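Locker (storage)

A locker is a narrow cupboard with its own lock, usually one of a row or a block. I've been keeping this page going for a while and I still get excited about it, so bear with me! Most people meet their first one at school, then again at a pool or a gym, and then at work.

Types

Full-height lockers run from floor to head level and will take a long coat. Tiered ones are stacked two, three or more high, and box lockers (the small square kind) suit phones and lunches. The old swimming hall at Skjelbred has 200 of the box kind, and I love every dented one of them.

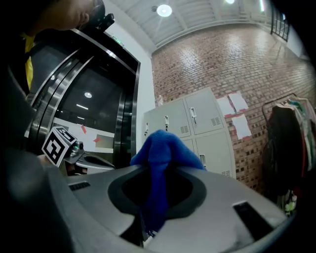
Lockers for clothes have to cope with damp more than anything else. A wet towel shut in overnight will smell by morning, and anything with a fuzzy surface, like the blue fabric here, gives me lint in the corners as well. I wipe mine out with vinegar and leave the door open for a bit.

Locks

Cam locks are the common choice, with a flat key and a little metal tongue that turns behind the frame. Coin locks took over at a lot of pools, and combination locks save you carrying a key (if you can remember the number, which I can't).
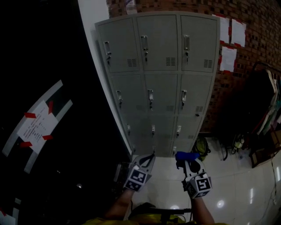

Skeveck wrote in to say that I'm unfair to padlocks, and that a plain hasp outlives any built-in lock because you can swap the padlock in 2 minutes. Fair enough, though I still hate carrying one around!

Ventilation

Slots, punched holes or mesh doors all let air through. Mesh dries things fastest, but everybody can see your socks.
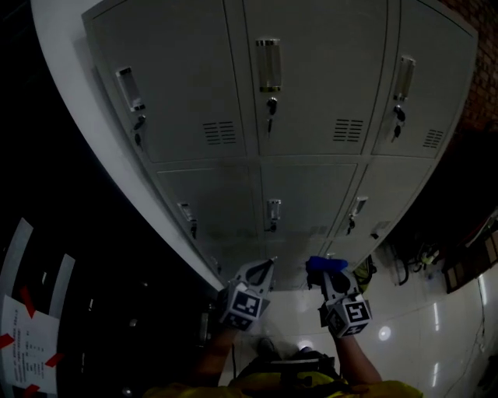

Gray metal lockers with ventilation slots in the upper doors.

Care

Dust the tops, put a drop of dry graphite in a stiff lock, and touch up scratches before rust gets in. My own block came out of the Prelline works and I've had it 17 years with one new hinge.

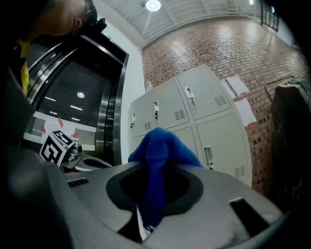 Bright blue cloth with a fuzzy surface.

See also: Cloakroom; Padlock; Bemik key cabinet

Page last changed July 2026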